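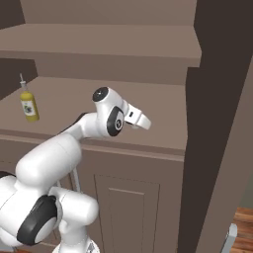 Der Arm vor der Arbeitsplatte, hinten links die gelbe Flasche.

Küchenzelle Thevar: Einrichtung und Pflege

Die Zelle Thevar besteht aus einem weißen Gelenkarm und einer Küchenzeile, beides in der Simulation. Eingerichtet hat sie Rekha Rajan im August, die laufende Pflege liegt bei Sudheer Poojary. Die Bilder auf dieser Seite stammen aus der Zelle in ihrem jetzigen Stand. Für Texturen und Licht gilt noch die einfache Einstellung.

Zuerst wird die Basis des Arms zur Schrankfront ausgerichtet. Der Abstand steht in der Zellendatei in Millimetern, der aktuelle Wert ist 800. Wer ihn ändert, muss die Ruhelage neu speichern, sonst startet der Arm mit der alten Gelenkstellung. Danach kommen die Gelenkgrenzen an die Reihe – Handgelenk zuletzt.

Die Nahansicht am Greifer wird getrennt eingestellt. Beide Fingerspitzen sollen im Bild bleiben, auch bei geöffnetem Greifer, und der Raum dazwischen muss frei einsehbar sein.

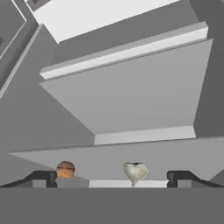
Wie oft muss der Nullpunkt des Greifers neu gesetzt werden?

Nach jeder Änderung am Fingermodell und nach jedem Update von Skornex. Im normalen Betrieb bleibt der Wert erhalten. Zur Kontrolle wird der Greifer einmal ganz geschlossen und die Anzeige abgelesen; weicht sie von null ab, wird der Wert in der Greiferdatei überschrieben.

Die Reibwerte der Finger liegen in derselben Datei. Sie wurden zuletzt von Sudheer Poojary angepasst, weil runde Teile beim Anheben wegrutschten. Alte Werte bitte auskommentieren und stehen lassen.

Der nächste Punkt ist die Flasche auf der Arbeitsplatte. Sie dient als Bezug für die Außenansicht: Flasche, Greifer und die Griffe der beiden Unterschranktüren müssen gleichzeitig zu erkennen sein.

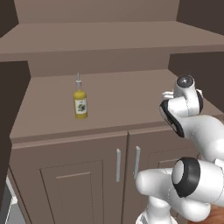

Suditix | Abteilung Simulation und Zellenbau

Für die Abnahme fährt der Arm 49 feste Stellungen über der Platte an. Geprüft wird auf Kollisionen mit Platte, Oberboard und Türgriffen. Die Griffe sind die häufigste Fehlerquelle, ihr Kollisionskörper ist etwas größer als das sichtbare Modell. Bleibt der Arm dort hängen, hilft es meist, den Ellbogen höher zu führen.

Die Regelung läuft mit 30 Hertz. Höhere Werte wurden getestet und wieder verworfen – die Gelenke zitterten beim Anfahren. Das Protokoll der Abnahme liegt im Ordner Clondlow unter der Nummer 199.

Bleibt die Nahansicht mit größeren Gegenständen. Steht eine Flasche dicht vor dem Greifer, verdeckt die Hand ihren unteren Teil, und die Höhe lässt sich aus dieser Ansicht allein schlecht beurteilen.

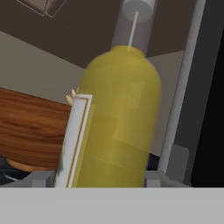
Deshalb wird die Greifhöhe immer mit der Außenansicht abgeglichen, bevor sie gespeichert wird. Beide Ansichten müssen dafür denselben Zeitstempel haben. Änderungen an der Zelle bitte mit Kürzel ins Änderungsblatt eintragen. Rückfragen zur Greiferdatei gehen an Sudheer Poojary, alles zur Zellendatei an Rekha Rajan.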